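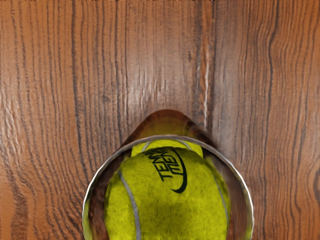 Packing Tennis Balls: What Machines Do and What People Do

A tennis ball is sold in a tube. Before it reaches a shop, it has to be checked, turned and put into that tube. At the Zonitau packing works in Galtemville, this was done by hand until a few years ago. Most of it is now done by machine.

How the packing line works

Balls roll down a slope in single file. A sensor measures the width of each one. A ball that is too wide or too narrow is pushed into a side tray by a short burst of air. The rest move on to an arm called Stotonero, which lifts each ball and lowers it into an open tube.

The arm does not know what a tennis ball is. It follows a program, which is a list of steps written by a person. The steps were first tried out on a computer, using a model of the tube and the balls. A mistake in a computer model breaks nothing, so the program can be changed and run again.

Why tubes are difficult

A tube is only slightly wider than a ball. If the arm is a little to one side, the ball catches on the rim. Shiny tubes are harder still, as light bouncing off them can confuse a camera. The felt on the ball also bends when it is squeezed, so the grip must be firm but gentle.

What changed for the workers

One line now fills 1000 tubes in a shift. Halima Rugemalira used to pack by hand and had sore wrists by the evening. She now looks after 2 lines. She clears jams, changes worn grip pads and writes down each stop.

Faraji Swai checks the balls in the side tray. Some are faulty. Others are good balls that the sensor got wrong, and he puts those back.

Not every change was welcome. The line is loud, so workers wear ear protection and cannot chat as they did before. Fewer people are needed for packing. Some moved to the repair room, which meant a training course, and some left for other jobs.

Words to know

Sensor: a part that measures something, such as width or light.
Program: a list of steps for a machine to follow.
Shift: the hours one group of people works before the next group takes over.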